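Skoder Grasp Planner: Frequently Asked Questions
Last updated May 4, 2022

What does the planner do?

It takes an image from the wrist camera, finds objects on the work surface, and proposes a gripper pose for each one. It then sends the best pose to the motion controller. It does not move the arm by itself. You need a controller that accepts pose targets, such as Dilard.

Does it need a 3D model of each object?

No. The default network works from the image alone. You can add models if you have them, and the planner will use them to refine the pose.

Why does the planner reject an object I can plainly see?

The usual cause is that the object touches the image border. A mask that runs into the border is marked partial, and partial objects get no grasp until the arm has moved to a better view. Small toys placed low in the wrist view, close to a fingertip, often end up in this state. 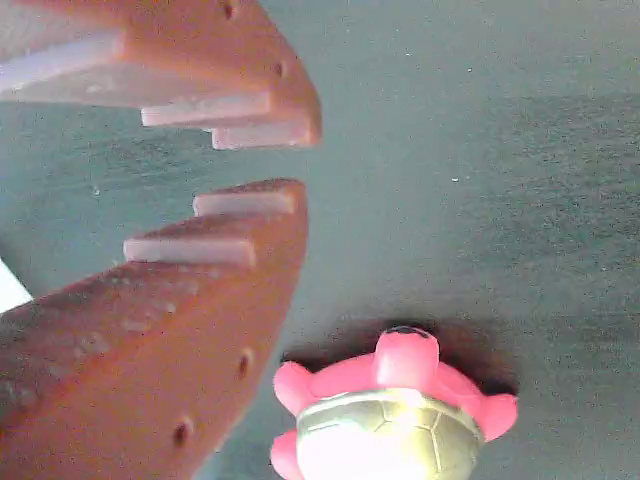
Liya Fikre wrote to us that she would rather have a low-confidence grasp than none, and that waiting for a second view slows her sorting cell down too much. You can get that behavior by setting allow_partial to true. Expect more missed picks, as the planner has to guess where the hidden part of the object ends.

Can the fingers be mistaken for objects?

Yes, if the finger mask is out of date. The mask tells the detector which pixels belong to the gripper at each opening width. Run the mask tool again after you change fingers or pads, or after the camera mount has been bumped. The tool takes 30 images while the gripper opens and closes. Clear the surface first.

Shadows are showing up as part of the object. What can I change?

Try the lighting before the software. If that is not possible, raise shadow_threshold in small steps. Set it too high and dark objects start to disappear — check with your darkest part.

How was the default network trained?

On 1,813 labeled images from our Wetavberg lab, with another 1,069 held back for testing. Skarphéðinn Þórarinsdóttir maintains both sets. Neither contains glass or clear plastic, and we don't recommend the default network for those.

Can I use my own network?

Yes. Export it in the Arsenault format and put the path in planner.cfg. Version 2 or later is required.

Where are the logs?

In the run folder, one file per pick attempt. Include the file and the matching image when you report a problem.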